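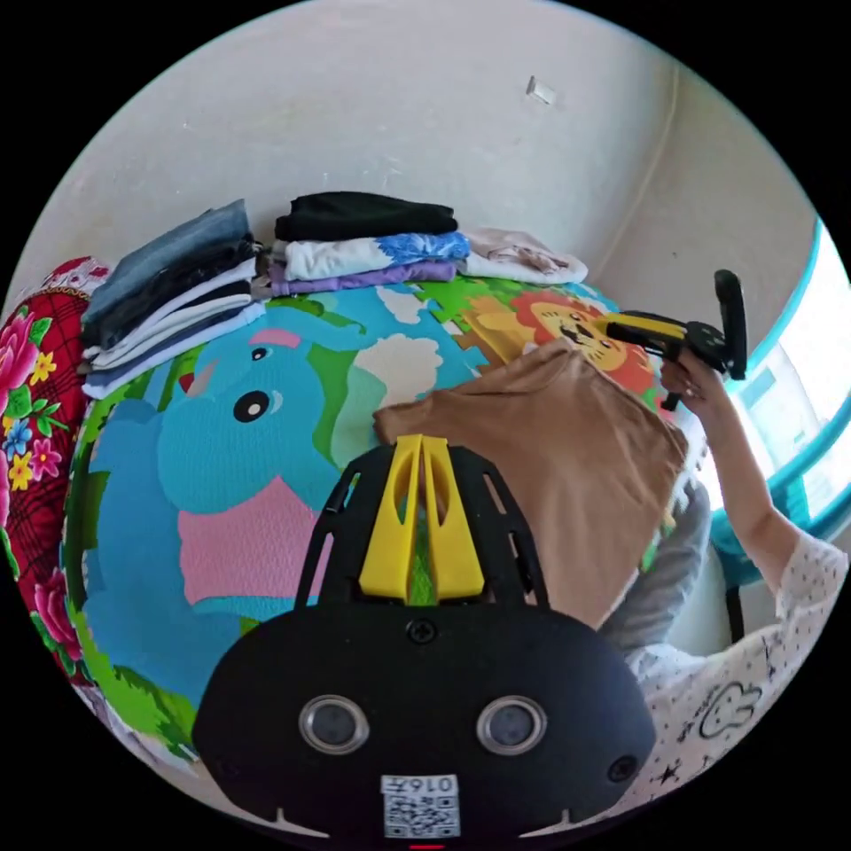
Spreading the brown one out on the foam mat, second tool at the back.

Workshop Boards > Home Builds > Grippers and End Tools > Hand-held pair for folding laundry

Boards | New posts | Search | Log in

forkico_bench
Continuing from the November thread. Both hand-held grippers are now in use on clothes. Yellow printed fingers, black body, two lenses on the front, QR label at the bottom. The plan is to record folds by hand and train the arm on them later. The arm is still in bits at the Hindamcombe shared workshop.

Mass with the battery is 600 g. I had aimed for 500. The finger spring is the Cimineck one and I have no complaints about it.

torque_and_tea
600 is too much. Hold that out in front of you for an hour and your wrist drops, and then your recordings have a tilt in them. Move the battery to a belt.

forkico_bench
A belt battery means a cable, and a cable catches on sleeves. I tried it on the first version. I would sooner take weight out of the frame, and the side rails are slotted already.

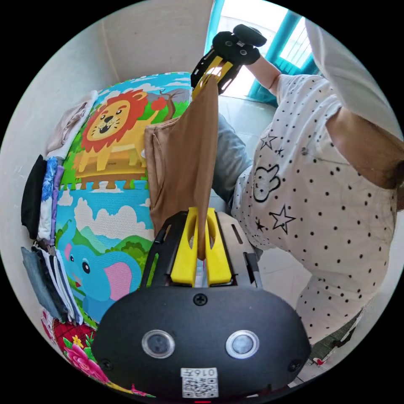

Cloth held between both pairs of fingers.

plainbearing
How are you lining up the two recordings? With one garment in two grippers, any clock error makes the fabric appear to stretch.

forkico_bench
Shared trigger at the start, then a correction from the finger positions. Worst error over 1230 clips was 87 ms. Most are far below that.

plainbearing
87 is not good. At hand speed that is several centimetres. I would throw those clips out.

torque_and_tea
Disagree. Keep them and slow the playback. Cloth is forgiving, and the Rutherford board drops frames anyway if you log at full rate.

plainbearing
Cloth is forgiving until you want a corner.

forkico_bench
I will split them into two sets and train on each. On the fingers: the cut-out lets them flex around a seam, but a single thin layer can slip when the tips close at an angle. I am going to try a rubber strip on the inner faces, 1 mm at most.
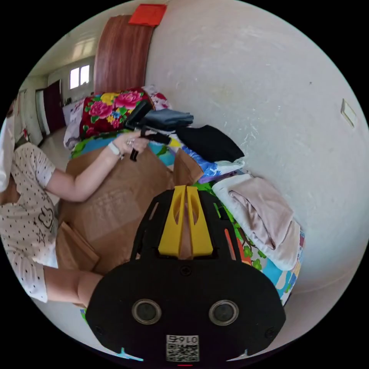
The other change is the range of jobs. Cardboard needs a different grip from cloth, with the flap taken near its free edge and the wrist turned with it. Pinch too close to the crease and the fingers bend before the card does. I have left the finger stiffness alone for now so the two sets can be compared.

torque_and_tea
Stiffer fingers for card, then. Make them swappable.

forkico_bench
Two screws each, so they are already. I have not printed a stiff pair yet.

Contact the moderators | Copyright Workshop Boards | Back to top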